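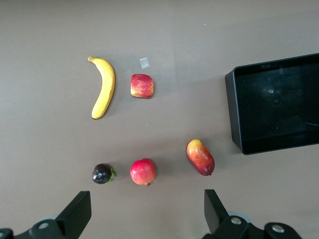
Brevach wrote to us after reading an early draft that a robot able to clear a table of fruit has learned one table, and that a kitchen is a different matter. We think the remark is fair, and it shaped most of what follows.

April 2022
By the Estbridge Household Manipulation Group

4. Sorting and Putting Away

4.1 Task

Putting groceries away is one of the chores people most often ask us about, and it is a wonderful problem to work on! The items vary in size and outline, some of them roll, and a grip that suits one can fail badly on the next. In the Cullinane task set, the robot must move every item from the tabletop into a tray without dropping it or pushing its neighbors off the table.

Figure 3. Wrist view in the tray task, with five artificial fruits (banana, apple, mangosteen, pomegranate, mango) and an empty black tray at right.

The layout in Figure 3 is a good test because the shapes differ so much. The banana is long and curved, so the fingers should close across it. The mangosteen is the smallest of the five and gives the planner little room for error. The mango lies at a slant close to the tray, with only a narrow strip of bare table between them, and we were curious whether the arm would treat the tray wall as an obstacle or simply plow into it.

4.2 Training and results

The policy was trained on 3000 demonstrations recorded at our Indham site, all with artificial produce. We then ran 60 full trials, changing the layout each time and allowing 2 attempts per item. A trial counted as a success only if the tray ended up holding all five fruits.

The robot finished 29 of the 60 trials. We were delighted with this number, as the system we reported in October could not finish even one. It is still a little under half, and no household would keep a dishwasher that worked so seldom. Most failures came from round items that slipped sideways as the fingers closed. Collisions with the tray wall were rarer than we had feared.

4.3 Is it a chore yet?

Returning to Brevach's point, our trials cover one kind of surface and one kind of tray. Real fruit bruises, and artificial fruit tells us nothing about how gentle the grip is. We have begun repeating the trials with ripe bananas and soft mangoes, using a lower closing force, and the first runs are slow but very encouraging. Results for cluttered counters are given in Section 5.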